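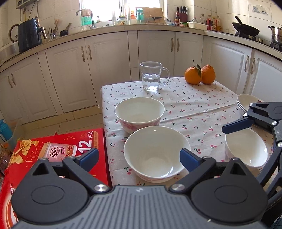

花柄の茶碗は重ねてしまうと柄がこすれるのでは、という声が前号のあとに読者から届いた。毎日使う碗を布巾なしで重ねているが、十年たっても平気なものと、二年で薄くなったものがあるという。

編集部でも食器棚の中身を出して比べてみた。差が出るのは柄の位置と、絵付けの種類である。釉薬の上から色をのせた上絵の碗は、指でなでると柄の縁にわずかな段差を感じることがある。こういう碗は、上の碗の高台が柄に触れる重ね方を避けたい。外側の下のほうに柄がある碗なら、重ねたとき下の碗の縁が当たる高さを一度見ておくとよい。縁に細い線が入った碗は、線の上に次の碗の重みがかかることが多く、先に傷むのはたいていここだった。

しまい方は次のとおり。

- 重ねるのは同じ形の碗だけにする
- 一山は四つまで
- 間に紙ナプキンか薄い布を一枚はさむ
- 高台のざらつきは、碗どうしを重ねる前に指で確かめる

洗うときは研磨剤入りのスポンジを使わない。茶渋は重曹を溶かしたぬるま湯に浸け、やわらかい布で拭く。金彩のある碗は浸け置きをせず、食洗機にも入れないこと。

年末は来客用の碗を出す家も多い。棚の奥から出した碗は、使う前日にテーブルに布をかけて並べ、縁の欠けを見ておくと当日あわてずにすむ。硬い天板にじかに置くより音も傷も少ない。布はしわがあってもかまわないが、テーブルの端から長く垂らすと引っかけやすいので、小さい子のいる家では短めに折っておく。みかんやオレンジを一緒に並べるなら、碗の中に盛らず、布の上にそのまま置くほうが片づけが早い。

碗の間にはさむ丸い不織布は、ジェルカチの台所用品売り場で十枚入り379円だった。直径の大きいほうを買い、碗に合わせて切って使っている。七月号で紹介した棚用の仕切りは900円で、こちらは今も同じ売り場にある。

欠けた碗の使い道については、次号で取り上げる。

(2022年12月19日)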